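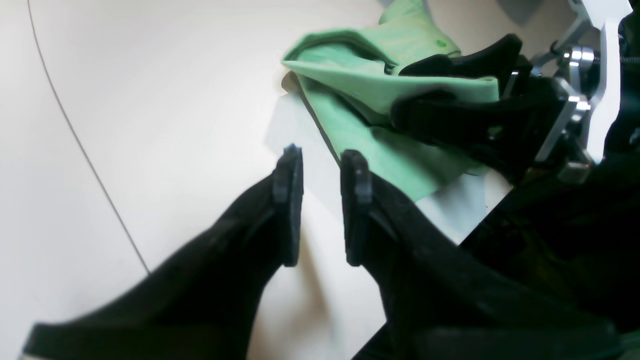 Fingerpads am Arner-Greifer wechseln

Gilt für das Zweiarm-Kit Arner 2 mit Steuerung Gimier. Bei Textilien sind die Pads nach 1057 Zyklen zu tauschen, bei glattem Gewebe früher.

1. Greifer öffnen, Arm in Serviceposition fahren, Steuerung stromlos schalten.
2. Altes Pad nach vorn abziehen. Klebereste entfernen - kein Aceton.
3. Neues Pad aufschieben, bis es einrastet. Die Kerbe sitzt oben.
4. Steuerung einschalten, im Menü "Greifer" den Nullpunkt neu setzen.
5. Schließkraft auf 8 N stellen und ein einlagiges Tuch 14-mal greifen. Rutscht es, Kraft in Schritten von 2 N erhöhen.

Den zweiten Arm getrennt kalibrieren. Ersatzpads liefert Flarberg im Doppelpack.

Stand: 24. Feb. 2022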